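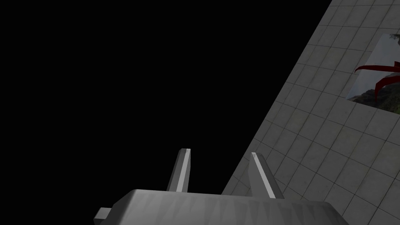
Session 4: getting the wrist angle right before you print anything

I promised last time we'd get to wrist calibration, so let's do it, because a gripper that's off by a few degrees will drive you nuts for weeks! In the simulator, load your Trunholm arm file and park the gripper near something with straight lines on it. I like the tiled wall for this (the grout lines give your eye a grid to check against, even at a steep slant). Keep both fingers pointing up and open, then roll the wrist slowly and watch the right finger against the tiles.

Write down your offset. Mine was 123 encoder ticks, and Chun-yin's was 565, so don't panic if yours looks huge.

For next time: run the open/close loop 2,000 times in sim and bring the log to the shop. Golnar has the key to the printer cabinet.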